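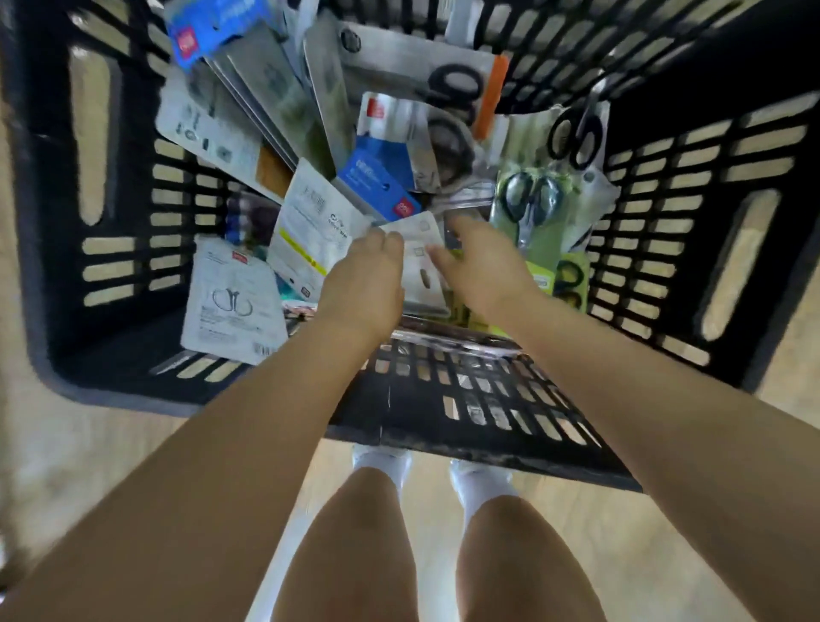
Every year I promise myself I'll have the craft drawer sorted before the holidays, and every year I leave it until May (oh well!). If you're restocking yours, do have a good rummage at home first, as I once found 11 glue sticks behind the wrapping paper. Scissors are my great weakness. With several pairs in the basket, all on their cards with the black handles showing, it's worth deciding at the till which is for paper, which for fabric and which for parcel tape, and then sticking to it!

Snip the packets open over a tray, keep any card with washing or care notes on it, and stand the scissors handles up in an old mug. I use a chipped Jarow one, bless it, and it lives by the kettle where everybody can reach.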